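十月去 Wisto 的软件实验室看了一圈，上午九点到，下午四点多走。同去的有我和 Mulder 的 Bart Prins，他做产线集成，关心的是这套东西多久能搬到现场；我做运动控制，主要想看他们的控制栈和感知怎么拼在一起。回来以后把笔记整理了一遍，尽量按当天的顺序写。

接待我们的是 Josefien Visser，负责规划和控制。感知那边是 Olumide Adeleke，工具链是 Kendra McKinnon。三个人各讲了一段，没有放公司介绍，坐下来直接开终端。

实验室在二楼，一条长走廊，两边是工位，最里面是放机械臂的房间。Wisto 自己不造硬件，臂和夹爪都是买来的，他们写的是从驱动往上的全部软件，内部叫 Nosport。名字没有什么含义，Visser 说是早期一个代码仓库的名字，后来改不掉了。

先讲控制。Nosport 的底层是一个实时进程，控制周期 2 毫秒，跑在打了实时补丁的 Linux 上。两条臂共用一个进程、一个时钟，不是每条臂各跑各的再用网络对时。Visser 说早先的版本是分开的，单臂任务看不出问题，双臂配合的时候两边的时间戳总是对不齐，回放日志要先花半天做对齐。合并之后，实时进程里的代码要求严了很多，不许分配内存，不许写文件，日志先进环形缓冲区，由另一个普通优先级的进程取走。

控制模式主要用关节阻抗，接触阶段切到末端的笛卡尔阻抗。切换时怎么保证力矩不跳，我追问了一下。他们的做法是切换瞬间用当前力矩反算新控制器的虚拟平衡点，再在一小段时间里把平衡点移到目标位置。我们组以前直接在两个控制器的输出之间做插值，刚度差得大的时候会抖，她这个办法值得回去试。

上层策略输出的是一小段动作序列，一次 8 步，频率比控制低得多。中间有一层叫 Wutier，负责把动作序列变成平滑的参考轨迹，同时做限速、限加速度和碰撞检查。新序列到达时旧序列往往还没执行完，Wutier 会在重叠的部分做融合。融合的权重是可以配置的，默认偏向新序列。Bart 问如果推理卡住了怎么办，回答是旧序列走完就减速停住，保持姿态，状态机转到等待，不会自己退回起点。

我比较在意碰撞检查。两条臂的工作区重叠很多，如果按常规留安全距离，两个夹爪根本靠不到一起。Nosport 把连杆和夹爪分开处理，连杆之间的距离阈值是固定的，夹爪之间的阈值由任务阶段给出，进入配合阶段才放宽。阶段由谁判断？目前是任务脚本写死的，Visser 承认这一块还比较粗糙，正在试着让策略网络多输出一个阶段标志。

十点半左右进了里间，看插接任务的台子。

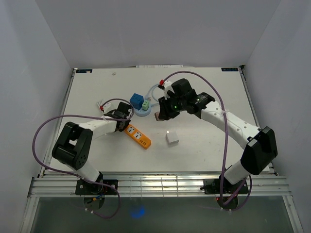
双臂插接任务工位，橙色插排斜放在台面上，右臂夹爪夹着白色插头

任务本身不复杂，就是抓插头，找到对应的孔，对准，插入。难在公差小，插头抓起来之后在夹爪里的姿态每次都不一样，线缆还会拖着插头转。人做这件事基本靠手感，机械臂这边要么靠视觉把姿态估准，要么靠接触之后的力去修正，Nosport 两样都用。

右臂腕部装了相机模块，Adeleke 的讲解就从腕部相机讲起。感知分两级，第一级在全局坐标里找物体，给一个粗位姿，够臂伸过去就行；第二级只看腕部相机，在靠近之后估插头和插孔的相对位姿。第二级不输出绝对坐标，直接输出相对误差，这样手眼标定的残差影响会小一些。他反复强调这一点，说标定做得再好，换一次夹爪就要重来，依赖绝对坐标的流程在客户那里撑不过一个月。

白色插头放在白色台面上，分割效果不太好，这是他们花时间比较多的地方。最早的模型在浅色背景上经常丢边缘，后来没有换网络结构，改的是数据，在训练集里加了一批不同曝光的样本，又补标了 800 张浅色物体的近景。补标之后丢边缘的情况少了，反光还会出错。Adeleke 给我们翻了几张失败样本，多数错在插头金属部分的高光上，模型把高光当成了边界。

线缆没有显式建模。我原以为他们会估线缆的形状，问了才知道试过，估出来的形状规划器用不上，最后只留了一个简单的约束，限制末端姿态绕线缆方向的累计转角，超过就先回转再继续。另外在力的处理上，把抓取后静止时测到的力当作偏置扣掉，每移动一段重新取一次。

插入阶段的逻辑是这样的：视觉给出初始对准，末端沿插入方向慢速推进，检测到接触后停止视觉更新，切到力引导的搜索。搜索轨迹是一个小的螺旋，叠加很小的倾角摆动。如果轴向力下降并且深度增加，判定入孔，继续推到底；如果搜索走完还没有入孔，退出来，重新用视觉对准。重试次数上限写在任务配置里。为什么接触后要关掉视觉更新，Adeleke 解释是那时候插头和夹爪把孔挡住了大半，估计值会漂，拿来用反而把已经对好的位置带偏。

Bart 问成功率，他们没有报一个总的数字，给的是按失败原因分的表。最近一轮离线评测用了 458 段记录，失败里占比最大的是抓取之后插头在夹爪里滑转，其次是搜索超时，视觉认错孔位的很少。我觉得这样给数据比单报一个百分比有用，至少知道该改哪里。不过评测用的都是同一类台面，换了背景会怎样，表里看不出来。

中午在楼下吃的，三明治和汤，没有什么可记的。Els Verbruggen 过来坐了一会儿，她管测试，聊到回归测试怎么做。每次合并代码前先在仿真里跑一遍固定的任务集，仿真里接触不准，所以只看规划有没有超限、状态机有没有走到不该走的分支。真机测试放在夜里，挑几个任务自动跑，早上出报告。夜间跑的时候速度限得很低，任何一个关节的外力估计超过阈值就停机，等人来了再恢复。她说停机之后不允许远程恢复，这条规矩是她定的，开发的人抱怨过，没有改。

下午是 McKinnon 讲工具链，这一段我收获最大。

日志系统是自己写的，所有数据按一个时钟打戳，图像、关节状态、力、策略输出、状态机事件都在同一个文件里。回放工具可以拖时间轴，任意时刻能看到当时控制器的参考值和实测值，也能看到 Wutier 收到的原始序列和融合后的轨迹。她现场打开一段失败记录，从末端力的一个尖峰往回找，发现是新旧两段序列在融合处方向相反，参考速度短暂过零再反向。整个过程几分钟。我们组现在查这种问题，要三个人各开一个窗口对时间。

还有一个功能叫重放推理，把记录里的图像重新喂给新版本的模型，和当时的输出画在一张图上比较。改动大的时候曲线会分叉，她说分叉之后的部分没有参考价值，工具会自动把那段变灰。界面不好看，字很小，但是用起来快。

配置管理用的是文本文件加版本库，每次运行都会把完整配置连同代码版本号写进日志头。我问有没有人临时改参数不提交，她说有，所以启动脚本会检查工作区是不是干净，不干净也能跑，但日志会打上标记，这类记录不进评测集。

部署方面谈得不多。Bart 想知道能不能接到 Mulder 现有的产线控制器上。Visser 的意思是上层可以，Nosport 对外有一个任务接口，启动、暂停、查询状态都有；安全相关的信号必须走硬线，不经过他们的软件。节拍是另一个问题，现在的插接动作偏慢，主要慢在靠近段和搜索段，靠近段可以提速，搜索段提速之后力控的带宽跟不上。Bart 对这个回答不太满意，两个人在白板前讨论了挺久，最后约定由 Mulder 提供一份真实工件的公差和节拍要求，Wisto 据此做一次评估。

几点没来得及问清楚的，记在这里。一是力估计，关节力矩推出来的末端力在某些姿态下误差应该很大，他们是避开了这些姿态还是做了补偿，Visser 说有文档，答应发过来。二是阶段标志由网络输出之后，碰撞阈值等于间接交给了网络，安全上怎么兜底，她说还在讨论。三是换一种插头需要多少新数据，Adeleke 给的说法是看形状，没有展开。

打算在我们自己的台子上先做两件事：把控制器切换改成反算平衡点的方式，再把日志统一到一个时钟。后一件工作量大一些，要动驱动，估计得排到下一个版本。

交通顺便说一句，从火车站坐公交过去，下车后要穿过一个停车场，入口在楼的背面，正门常年锁着。访客要在前台登记，里间可以拍照，拍屏幕要先问一声。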